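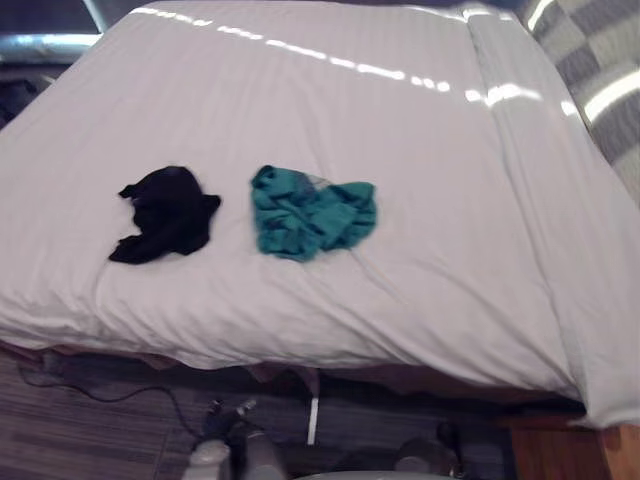 Kalkidan Woldemariam replied that she would return it, and that she had said as much on the first page. A duvet that is too warm in April is going to be unbearable in July, and the return window at most stores closes long before then.

Posted by araceli_l
I saw that, thanks. For people who skipped page one: queen bed, white duvet, all-season down, bought from Henríquez in town. We keep the bedroom at 68. I wake up at 3 a.m. too hot, push it off, wake up at 5 too cold. My husband sleeps through all of it. The store gives 21 days and I have 10 left. It was not cheap and I don't want to guess wrong twice.

Posted by prieto_a
What is the fill weight? "All-season" doesn't mean anything by itself. Every company uses the word for something different. Look on the sewn-in label for ounces or grams.

Posted by araceli_l
Label says 1,068 grams. Shell is cotton, no thread count given.

Posted by prieto_a
Then you also need the fill power, because grams alone only tell you how much down is in there. The same weight of high fill power down is a good deal warmer than the cheap stuff. If the label doesn't say, call the store.

Posted by Eusebio Esteban
I would look at the cover before the duvet. We had this exact problem for two winters and it was the cover. Ours was a polyester blend, very smooth, looked nice, held in every bit of sweat. Switched to plain cotton percale and kept the same duvet. Problem gone, or gone enough that we stopped talking about it.

Araceli, what is your cover made of?

Posted by Dagný Blöndal
I disagree with returning it and I disagree a little with Eusebio too. Where I grew up everybody sleeps under down all year, with a window open. The duvet isn't the problem, the 68 degrees is. Turn the heat down to 62 at night and try again before you send anything back.

And two people under one duvet is always going to be trouble if one runs hot. Get two twin duvets. You each have your own and you can each have a different weight. It takes a minute longer to make the bed and that's the only drawback I know of.

Posted by kalkidan_w
62 is fine if you don't have a baby down the hall or a thermostat that runs the whole house off one sensor. A lot of us can't just turn down one room.

Posted by Dagný Blöndal
Close the vent in the bedroom, then.

Posted by prieto_a
Please don't close vents without checking what kind of system you have. On some forced air setups it raises the pressure in the ducts and you end up with leaks or a frozen coil. Partly closing one is usually okay. There's a long thread on this in the heating section.

Posted by araceli_l
To answer a few things. The cover is sateen, cotton according to the package. It's a Flirken, the white one. The thermostat is in the hallway and does the whole upstairs, so 62 would mean 62 for the kids too. I did try the window last night. Better until the garbage truck.

I called Henríquez. The man I talked to didn't know the fill power and is going to call me back. He also said that returns have to be unwashed and in the original bag, which I have.

Posted by Eusebio Esteban
Sateen is warmer than percale. It's a tighter surface and it lies closer against you. I'd borrow a percale cover from somebody for a few nights. If it makes no difference, you still have time to return the duvet.

Posted by mutton_chops
Wool. I say this in every one of these threads and get ignored. A light wool comforter doesn't puff up and doesn't look like a hotel bed, but I have not been too hot under mine since I bought it. Mine is a Mutus, second lightest weight they sell. Heavier to lift than down, and you can't throw it in a regular wash.

Posted by kalkidan_w
Nobody ignores you, we just don't want to dry clean a blanket.

Posted by mutton_chops
You air it outside. I've had it cleaned once.

Posted by prieto_a
I'd second wool for a hot sleeper, but not for a couple where one person is happy with down. Dagný's two-duvet idea is the practical one there. I was against it for years because of how it looks. You can fold both in thirds across the bed, or put one big coverlet over the top.

Posted by araceli_l
Henríquez called back. The fill power is "550 or better," whatever that means. He offered to swap it for the lightweight version, the Odico, and refund the difference.

I asked my husband about separate duvets and he said it sounded like bunk beds. So I'm borrowing a percale cover from my sister through the weekend, and if I'm still awake at 3 I'll take the swap.

Posted by Dagný Blöndal
Take the swap and buy him a blanket.

Posted by Eusebio Esteban
Wash the borrowed cover first with no fabric softener. Softener leaves a coating on cotton and then you aren't testing anything.

Posted by kalkidan_w
Keep the duvet's tags on while you test, and keep the receipt with the bag. My sister-in-law lost a return over a missing tag.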